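Grevau gibt sich Leitfaden für Roboter im Umgang mit Kleidung

Grevau – Wer schon einmal versucht hat, einem Roboter das Aufhängen einer Jacke beizubringen, der weiß, wie viel Geduld dazugehört und wie viele Kleinigkeiten dabei eine Rolle spielen, an die man am Wäscheständer zu Hause nie denken würde. Umso schöner ist es, dass sich die Werkstätten und Labore in Grevau und im benachbarten Dresdale nun auf gemeinsame Regeln verständigt haben. Der Leitfaden trägt den Namen Dremuneo, umfasst 80 Seiten und soll ab März in allen beteiligten Häusern gelten.

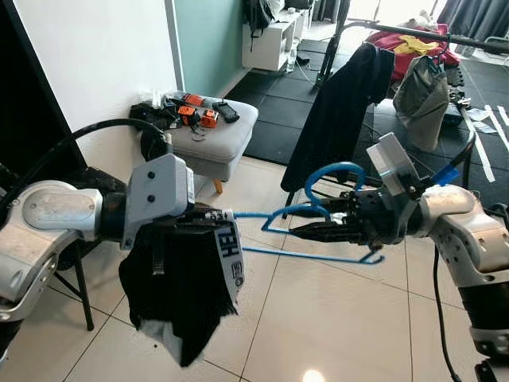 Dremuneo richtet sich an Gruppen, die mit zweiarmigen Robotern an weichen, nachgiebigen Dingen arbeiten, also an Textilien, Taschen, Decken und allem, was sich beim Anfassen verformt. Bisher hatte jedes Haus seine eigenen Gewohnheiten, und wer Ergebnisse vergleichen wollte, musste erst einmal lange telefonieren. Jetzt ist festgelegt, was vor einem Durchgang notiert wird: das Kleidungsstück, die Art des Bügels und welcher Arm was übernimmt. Hält wie hier ein Greifer den blauen Kunststoffbügel und der andere das schwarze Kleidungsstück, dann steht genau diese Aufteilung im Protokoll, und sie bleibt für die ganze Reihe gleich. Das klingt nach Papierkram, und ein bisschen ist es das auch, aber die Beteiligten haben sich sichtlich Mühe gegeben, die Bögen kurz zu halten.

Ein eigenes Kapitel ist den Kabeln gewidmet. Sie sollen so geführt werden, dass sie auch bei ganz ausgestrecktem Arm weder am Boden schleifen noch in die Nähe der Finger geraten. Vor jeder Serie wird deshalb der gesamte Bewegungsraum einmal langsam und ohne Kleidungsstück abgefahren, und wer zuschaut, hält dabei den Not-Halt in Reichweite.

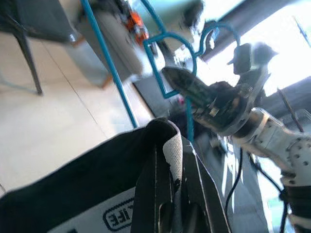 Kabel am Roboterarm: Ihre Führung ist in Dremuneo ausführlich geregelt.

Auch zum Greifen selbst gibt es Vorgaben, die man fast liebevoll nennen möchte. Die Kraft wird zu Beginn niedrig eingestellt und erst dann erhöht, wenn der Stoff rutscht. Etiketten und Nähte gelten als empfindliche Stellen und werden nach Möglichkeit gemieden. Nach 3 Fehlversuchen hintereinander ist Pause, dann wird neu eingelegt und der Vorfall aufgeschrieben – und zwar auch dann, wenn der vierte Versuch wunderbar geklappt hätte. Gerade diese missglückten Durchgänge, so heißt es in der Einleitung, seien für andere Gruppen oft die lehrreichsten, und es wäre jammerschade, sie einfach zu löschen. 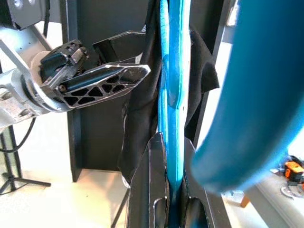

Acht Häuser machen mit

Beteiligt sind zunächst acht Einrichtungen, darunter die Firma Juntunen, die ihre Halle in Dresdale für die gemeinsamen Probeläufe zur Verfügung gestellt hat. Dort wurden die Entwürfe über mehrere Monate hinweg erprobt, umgeschrieben und noch einmal erprobt. Über 1.000 Durchgänge sind so zusammengekommen. Manche Regel, die am Schreibtisch vernünftig aussah, fiel dabei wieder heraus, etwa die Vorschrift, nach jedem einzelnen Versuch das Werkstück zu wechseln. Geblieben ist dafür die Pflicht, den Arbeitsbereich am Boden zu kennzeichnen und während der Bewegung nicht zu betreten, auch nicht für den schnellen Griff nach einem heruntergefallenen Bügel.
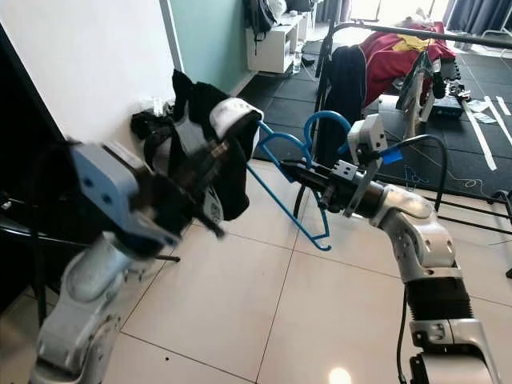

Ganz ohne Einwände ging es freilich nicht ab. Aus einem der kleineren Labore war zu hören, die Protokolle kosteten am Anfang spürbar Zeit, und man wünsche sich für kurze Vorversuche eine abgespeckte Fassung. Grundsätzlich sei man aber froh, künftig nicht mehr jeden Ablauf von Grund auf erklären zu müssen, wenn jemand aus einem anderen Haus zum Mitarbeiten komme.

Eine solche Kurzfassung ist nach Auskunft der Beteiligten bereits in Arbeit. Der Leitfaden selbst liegt in gedruckter Form bei Juntunen aus und kann dort werktags ab 8 Uhr abgeholt werden. Rückmeldungen aus der Praxis sind ausdrücklich erwünscht und sollen in die nächste Ausgabe einfließen.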